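Vakeo at the motor show - anyone else underwhelmed?

kmcounter
I read the launch write-up twice and I still can't find what is new. Vakeo say 574 km of range for the new wagon and they say it in very large type. The small print gives 364 km at highway speed with the heater on. That's the number I'd buy on, and it's buried under a paragraph about "the living room on wheels".

Martim Lobo
To be fair every maker quotes the big one. My old Palus was meant to do far more than it ever did and I stopped caring after a month. You learn your own number.

kmcounter
You learn it after you've paid for it, Martim.

tuoi_g
I went on the trade day. The Palus stand next door had the better car, in my view, and half the crowd. Vakeo wouldn't let anyone sit in the back seat. I asked why and got a brochure.
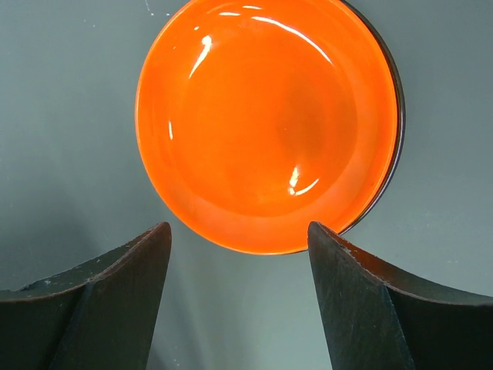

MELBOURNE, 13 March 2024 - that's how the press release starts, and I'll paste the only bit worth reading: "Customers will be able to unlock selected features through a Briltel data plan." So heated seats by subscription, if I'm reading it properly. The centre screen runs off the same plan. What happens to the maps when you stop paying? Not a word on it.

Khôi Hoàng
It says selected features. It doesn't say seats. I don't love it either but you're filling in blanks.

tuoi_g
I am, and they left the blanks there. The bloke on the stand wouldn't rule seats out when I asked him straight. Make of that what you like.

Uyên Lò
I'm with Khôi on this one. Mine has a data plan now and all it does is traffic and music. I let it lapse for two months and the car drove the same. People said the same thing about remote start and most of us got over it.

kmcounter
Remote start was a button on a fob. You bought it once.

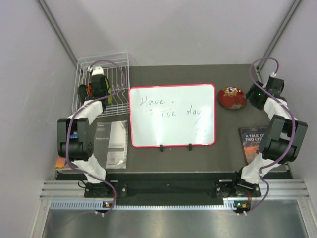
Filed under: New Models > Electric > Servicing

Hòa Tô
Mods have moved this so I'll ask the servicing question. The warranty is 5 years but has anyone seen who does the work? The nearest dealer to me is Đỗ and they told me on the phone they've had no training dates yet. Deliveries are meant to start in July. I can't see it.

Martim Lobo
Đỗ did good work on my Palus, for what it's worth. If they say no dates then there are no dates.

Khôi Hoàng
Dealers always say that before a launch. They'll do a short course and get on with it.

Hòa Tô
A short course on a battery pack they've never had on a hoist - no thanks. I'll keep my deposit in the bank until somebody has one apart and back together. Has anyone got the towing figure in writing? The brochure leaves it out completely.

Contact the moderators | Copyright the forum and its members | Back to top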